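Robot teaching by demonstration

Robot teaching by demonstration, also called programming by demonstration or learning from demonstration, is a group of methods in which a person shows a robot how to carry out a task instead of writing out each movement in code. The person may move the robot's arm directly by hand, or may control it from a short distance with a separate device. The robot's joint positions are recorded during the demonstration, often together with camera images, and the record is later used to repeat the task or to train a control program.

Background

Early industrial robots were commonly taught with a handheld control box known as a teach pendant. The operator drove the arm to a point, stored that point, and moved on to the next. Some paint-spraying machines were taught by leading the arm through the full motion while it recorded its own path. Both approaches worked well when parts always arrived in the same place, and both are still in use. They are less suited to work in which objects vary in shape or position, such as sorting household goods or handing an item to a person.

Interest in recorded demonstrations grew as learning programs became able to make use of camera images. A single demonstration is seldom enough for such programs. Most projects collect many versions of the same task, with the objects moved between attempts.

Methods

Hand guiding. In hand guiding, also called kinesthetic teaching, the motors are set so that the arm gives way when pushed. The teacher holds the arm and takes it through the task. The method requires little training and no extra equipment. Its main drawbacks are that the teacher's own arms may block the cameras, and that hands with many joints are hard to guide, as one person cannot easily move every finger at once.

Remote control. In remote control, or teleoperation, the teacher's movements are measured and passed to the robot. Common input devices include joysticks, sensor gloves, motion trackers and small copies of the robot arm. The teacher may watch the robot directly or rely on a screen. Remote control keeps the teacher out of the working area and is widely used with hands that have several fingers. The teacher usually feels little or nothing of what the robot touches, and new operators tend to grip too hard or close the fingers too early.

Mixed methods. Some systems combine the two. The arm is guided by hand to a starting position, and the fingers are then controlled through a glove or a set of keys.

Recording

A demonstration is normally stored as a series of time-stamped readings. These may include joint angles, finger positions, motor currents and images from one or more cameras. A camera mounted at the wrist gives a close view of the fingers and the object, but its picture turns with the wrist, and the room may appear on its side. A fixed camera is often added to give a steady view.

Before use, recordings are checked for dropped objects, long pauses and gaps in the data. Failed attempts are removed in some projects and kept with a label in others, so that the program can also learn from errors.

Example: the Grovton handover study

The Grovton handover study was carried out at the Fluldale teaching laboratory under Milagros Benítez, with Godfrey Shemweta responsible for operator training. It compared hand guiding and remote control for tasks in which small objects pass between a person and a robotic hand. Each operator completed 60 demonstrations over six sessions, using a recording program named Mutiso. The finger controls were supplied by Grorkel, a local workshop.

The final report, dated Jun 30, 2018, stated that operators reached a steady pace sooner with hand guiding, while remote control gave cleaner recordings of finger movement. It recommended a practice period before any recordings were kept. A follow-up session in October extended the work to soft objects.

Safety

Teaching often places a person within reach of a powered machine. Usual measures include reduced speed, limits on motor force and an emergency stop within the teacher's reach. In remote control, the system is generally set to hold its position or stop if the signal is lost. A second person working near the hand should be told before motion begins.

Limitations

The quality of a learned task depends heavily on the quality of the demonstrations. Teachers differ in speed, grip and the order in which they carry out steps, and a program trained on mixed styles may behave unevenly. Differences between the human hand and the robot hand also cause difficulty, particularly in the placement of the thumb.

See also

Teach pendant
Teleoperation
Motion capture
Robotic hand

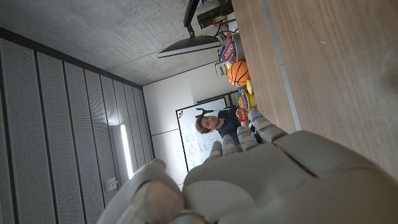
Jointed robotic hand at a wooden table, with a person holding a small red object beyond the fingertips.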